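5/16/21

Spent most of the day on the segmentation node again. The planner was fine all week, and I kept blaming it anyway. Khoa pulled the logs from last night's batch and the bad grasps all had the same thing in common: the mask bled off the object and into its own shadow. On white parts the centroid moved left every time, and the wrist lined up on nothing.

I changed two things. First, the exposure on the wrist camera is now locked when the approach starts. Before, it was adjusting on the way down and the white objects blew out. Second, the mask gets cleaned up before the pose fit, with a shadow threshold of 40. I tried 142 first, which was a dumb number left over from the old gray mat.

Shiuli thinks the threshold should be learned and not set by hand. She is probably right. I don't want to touch the training code until the Hundeck branch is merged, so it stays in the config file for now, with a comment.

The half-sphere is still the hard one. The pose fit wants a full circle and picks a center out past the flat face. I wrote a check that looks for a straight edge first and then fits the arc. It runs offline on the 824 saved frames without crashing, which is as far as I got. The earbud mask comes out as 2 pieces sometimes, head and stem. Need a merge step.

Tomorrow: merge step, then ask Tahsin if the depth topic can be published at a lower rate. Also return Itsuki's charger.

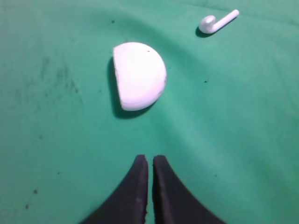

Wrist view, half-sphere and earbud on the green cloth.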